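April 23, 2021
Folding table, garment notebook

Picked this up again after lunch. Mei-kuen Chu wants a folding method for the color-block shirts before the Folthorpe order gets boxed, and she has decided the Vasilakis fold is the one. I am not convinced. It was worked out on plain shirts in one weight of jersey, and ours are sewn from panels that don't behave alike.

What the Vasilakis sheet says: lay flat face down, bring the sides in, sleeves back on themselves, hem up to the shoulder, turn over. Finished width 243 mm. It says nothing on what to do when one part of the shirt is slicker than the rest.

Tried it on the dark shirts with the blue panel. The body folds well enough. The corners won't stay square, and I end up with something closer to six sides than four. Mei-kuen says that's my hands. Maybe. Ilídio Guerreiro had a go and his came out the same shape, so I'd put it down to the pattern.

The green is where I get stuck. The sheet would have us tuck it under and forget it. Drawn out tight to one side it takes a long crease down its length, and I doubt that crease comes out by hanging. The upper face is shinier than I'd like too – whether from the cloth itself or from handling, I can't say.
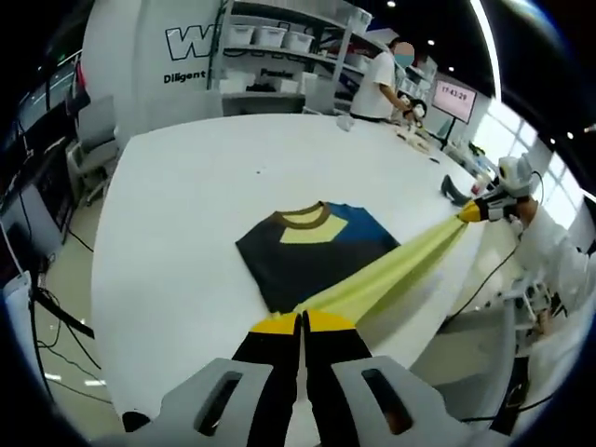

Things to check before anyone signs off

Width. The Delix cartons are 595 mm long inside and two stacks side by side should fit with room over. "Should" is Mei-kuen's word. I want to see a full carton closed.

Crease. Fold one shirt with the green pulled tight, one with it left slack, put both under a 30 mm stack over the weekend and compare. If they look the same on Monday I'll drop the subject.

Collar. The brown rib wants to stay curved across the top. The drawing shows it straight. Pressing it straight looked worse to me, and Ilídio agreed, though he agrees with most people before a break.

Table. Specks on the white top again. Wiped it this morning. Could be lint, could be off the dark cloth. If it's the cloth, it will end up on the pale yellow panel as well, and then we have a different conversation with Sornville.

Order is 200 pieces. I am not teaching this fold to the other bench until the crease test is done. M-k. to send me the second page of the sheet, if there is one.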